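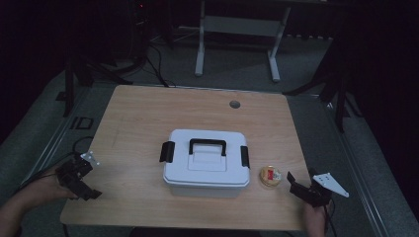 Latch box, grippers held off. Grippers both clear, lid shut, round item off to the right.

Handheld demos, April block
Photo page for the Clekby project

Quick page, more to come when I get a minute. People have been asking what our collection setup looks like so here's a picture and some notes from the first block. Long version is in the report, this is the short one.

The idea: person wears nothing fancy, holds a gripper in each hand, does the chore. The policy learns from those recordings and then gets run on the two-arm bench at Gostolitz. No teleop in the middle. Teleop was killing us on time, a single box open-and-close took ages and everyone hated it.

About the shot
White box, black handle, two black latches. We like it because the latches need both hands and the handle gets in the way if you come over the top. White lid on a pale grey body was a pain for the vision side at first, edges kept washing out. Pale wood table didn't help. Kept it anyway, real kitchens and sheds are full of pale stuff.

The yellowish round thing with the red label is a distractor. Gets moved between runs. Policies trained without any clutter went straight to bits as soon as something else was on the table, so now there's nearly always something.

Start pose matters more than we thougth. Hands out wide, one each side, box in the middle, nothing touching. Early recordings started with the fingers already on the latches and the policy never learned the approach. Those got binned.

Numbers so far
1,030 demos recorded, 497 kept after filtering. Harsh, I know. Most of the losses were tracking dropouts, usually a wrist turned too far or a cable pulling on the grip. Rest were fumbles.

On the arms: box opened in 11 of 15 tries with the full set. With the no-clutter set, 5 of 15. Small test, don't quote it as gospel. All the full set failures were on one latch, right hand side, finger slides off the edge and it just keeps trying.

Things we changed along the way
Cables now run off the back of each gripper and down past the wrist. Less tugging.
Slower starts. Half a breath before moving.
Pärn filter (our name for the jerk threshold) loosened a notch, it was throwing out perfectly good runs from the faster people.

Still to do
Left-handers. Different box colours. A softer fingertip for that right latch, Undesex is sending a few to try. More tries on the arms too, 15 isn't alot.

Next lot of pics goes up Thursday if the upload behaves.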